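Home | Business | Technology | Work | Opinion | Contact

"The screw is more difficult than the box": a talk about robots and small work

February 2026

10 shares | 7 comments

The company Kwofie has its workshop on the edge of Meltthorpe, between a tire shop and a bakery that sells mostly to hotels. I came there to speak with the woman who leads testing in the Plurkano project. She prefers that her name is not printed, as she says the results belong to the whole group, and also because her last interview brought her many letters from people who wanted a robot for the kitchen by summer.

The purpose of Plurkano is simple to say. A robot with two arms must put together small things for the home, the kind which come in a flat box with a sheet of drawings: a rack, a stand, a little shelf on tubes. The work takes a person less time than to drink a coffee. I asked her why a company would spend years on it.

"It is the last part of many jobs," she said. "Large machines already make the parts. Large machines already pack them. Then the box comes to a shop or to an apartment, and somebody must turn a tube into a hole. In the shop it is an employee who should be helping customers. At home it is you, in the evening, on the floor."

She worked for several years in a furniture warehouse before she studied engineering, and she still speaks about the work from that side. When I asked whether robots can do household chores yet, she did not like the question.

"Which chore? In which house? If you give me the same table, the same parts and enough light, I can show you a robot that does some steps very well. If you put the parts in a bag, and the bag under a chair, then no. People see a video of one chore and they think the machine has learned the house. It has learned one chore."

I wanted to know what is difficult in a tube and a base, where everything is made to fit. She took a pen and its cap from the table and used them to explain. To bring the cap to the pen is easy, she said. A camera can find both. The difficult part begins when they touch, because at this moment the hand covers what the camera wants to see, and the rest must be decided from very small forces.

"With a thread it is worse. You can begin one turn wrong and it feels right. It turns, it goes down a little, and then it stops. A person feels already in the first quarter turn that something is bad, and goes back. You do not think about it. We have had to teach the going back as a separate skill, and for a long time it was our weakest one."

The group keeps a record of every attempt, also the bad ones. In the last series there were 654 attempts to join a tube with a base. Of these, around 400 were completed without help from a person. I said that this sounds neither good nor bad.

"For research it is good. For a shop it is bad," she answered. "A shop worker who fails every third tube would be sent home. But in June we had such a low number that I did not write it in my report, I wrote only that the tests continue."

What happens in the failed attempts? She told me that the tube is seldom dropped. More often the robot holds it at a small angle and does not correct the angle in time. Sometimes the base moves on the table while the other arm is pushing. White plastic is also a trouble by itself — under a strong lamp the edges disappear for the camera, and the machine must guess where the rim is. They cover the table with black material for this reason, and she is a bit ashamed of it.

"In your home the table is not black. You have a white table, or a table with flowers. I know. First we make it easy, and then we take the easy things away, one after another. The black cover will be one of the last, I am afraid."

Two hands are needed for nearly everything in this work. One arm must hold the base and the other brings the part, and the holding arm is for her the more interesting one. Visitors always look at the arm which moves. But the holding arm has to know how hard to hold: when it holds too hard the plastic bends and the opening is no longer round, and when it holds too softly the base turns together with the tube. Human beings change this force all the time, she said, and if you ask them about it they will tell you that they only held the thing.

I asked also about speed. A joined tube takes the robot several minutes, including the pauses in which it looks at the work from near with the cameras at its wrists. She does not hurry it. A slow machine could still be useful at night in a closed shop, she believes, where the display furniture must stand ready in the morning. The retailer Uvholm has shown interest in exactly this, and has sent parts to the workshop for tests, but no contract is signed and she did not want to say more about money.

"They asked me one very good question," she said. "They asked, who will open the box? I had no answer. Opening the box is cardboard, tape, a thin bag, and all small parts fall out at once. It is much more difficult than what we do here. So at this time a person opens the box and lays the parts on the table, and the robot continues. If you are this person, maybe you think: now I could also turn the tubes myself."

She laughed when she said it, but she came back to the point later. In her opinion the honest way to measure such a machine is to count the minutes of human work before and after it, with the preparing and the repairing included. By this measure, Plurkano does not save any time today. She has written it in this way to her director.

Do the workers in the shops need to be worried? She thought about this longer than about my other questions. In the warehouse where she used to work, the first machines took the lifting, and she was happy about it, because her back hurt. Then the same machines made the pace for everybody. "The lifting was gone and the breaks were shorter. I remember both. When the robot can put together a shelf, I would like that someone asks the employee what she wants to do with this hour. It is not a technical question and my group cannot solve it, but we should not pretend that we do not hear it."

For the home she expects to wait much longer. The folding of clothes, the dishes, the bathroom: she follows the work of other groups and respects it, yet she would not leave any of these machines alone in her apartment, including her own. A small child, a cat, a wet floor — each of them changes everything.

Toward the end I asked what she would buy today, if a salesman came to her door with a robot for household work.

"A dishwasher," she said. "I have one that is 10 years old. It does one chore, it does not know what a dish is, and I trust it completely."

Then she had to return to the tests. The next series uses the same kind of base, but the parts will lie in a different order each time, and she expects that the numbers will go down again before they go up.

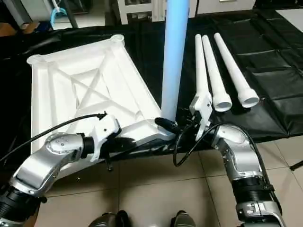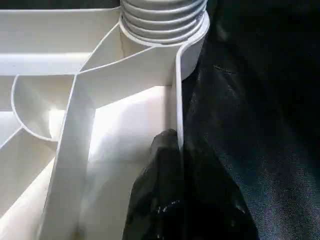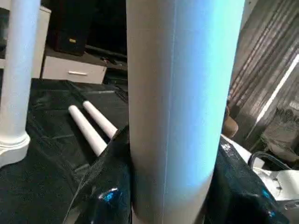
Assembly work on the black-covered table. First: the left arm holds the base by its near rim, with the blue pole at its edge. Second: a threaded neck of a white part, seen from the wrist. Third: a tube between the two fingers of a gripper.

7 comments | Share | Print | Back to Technology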